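Bring back the returns desk

Ga-eun Noh
18/12/2025

46 shares | 19 comments

The library in Munro took out its returns desk in March. In its place there is a slot in the wall, a screen and a sign asking people to keep the line moving. The town says the change saves money and that books get back on the shelf faster. I believe both claims. I still think it was a mistake, and I think other towns should look hard at it before they copy us.

I have used that library for most of my adult life. The desk was a plain counter near the front door with one person behind it. You handed over your books, and if one was late you heard about it. If a page was torn you could say so. If you had liked something, you could say that too, and often you left with another book you had not planned to borrow. All of this took a minute or two.

The town bought the new system from a company called Skanbridge. The contract covers the Munro library and the branch in Estomley. According to the papers handed out at the budget meeting, the old desk handled 317 returns on a normal weekday. The slot can take more than that, and it works after closing time. For people who work late shifts, that is a real gain, and I would not want to see it taken away. My argument is with the decision to remove the desk at the same time. The two could have stood side by side.

The case for removing it rested on a count of how long each return took. Nothing else that happened at the desk was counted. A parent asking when story hour starts was counted as part of a return. So was an older man asking how to print a form for his pension. When the desk closed, those questions did not go away. They moved to the reference room upstairs, where there is one librarian on most afternoons and a line that now reaches the stairs.

So-yul Yoon worked the desk for years and was moved to the sorting room in the spring. She told me she does not mind the work, but she used to know which regulars had stopped coming in, and now she has no way to tell. Twice last year she phoned someone to ask if they were all right. I don't know how you would put that in a budget.

Some people will say this is only nostalgia, and that the same complaints were made about bank tellers and gas station attendants. Maybe so. I don't miss having my gas pumped. But a gas station is a business and can sell gas however it likes. A library is paid for by everyone in town, and for a fair number of them it is the one public building they enter by choice.

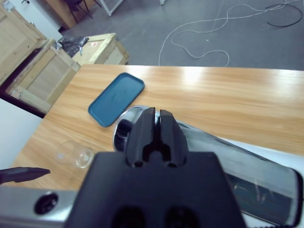

There is also the question of who gets left out. The screen asks for a card number and a four-digit code. Plenty of people have forgotten their code or never set one up. Children often don't have one. At the desk, you gave your name. At the slot, you can push the book in without signing on, but then you get no receipt, and if the book goes missing the fine is yours to argue about. The form for arguing is online.

The saving, for the record, is 2,583 dollars a month across both buildings. That is not nothing for a town our size. It is also less than we spend to light the empty parking lot behind the old Plostesero store, a bill that comes up every year and gets passed without a word.

I would start small. Put a person at the front of the library from three to six in the afternoon, when the schools let out and people stop by on the way home. Keep the slot for everyone else and for the night hours. Try it for a year, and write down what people ask for as well as how many books come in. The old counter is still in the basement - I asked - and it would fit where it stood before.

19 comments | Share this article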